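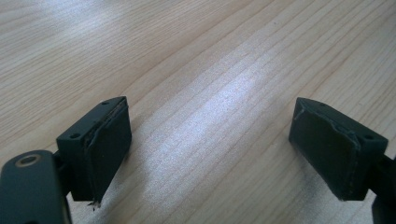
The hand gripper over a table, with worn rubber pads on both fingers.

In our shop in Biltthorpe we teach the robot in two ways. One is by remote control, from a chair. The other is with a gripper you hold in your own hand. I did both for nine months and I want to speak for the second.

With remote control I am always thinking about the sticks. My hand knows how to pick up a small part, but the sticks do not, so the robot learns my hesitation. With the hand gripper I can record up to 200 tries in one shift, and they look like work.

My colleagues say the tool is rough and the pads suffer. This is true — look at the edges. But a pad is cheap, and a bad lesson stays in the robot for a long time. I only ask that we write down when pads are changed. A demonstration made with a peeling pad teaches a different grip, and we should know which ones they are.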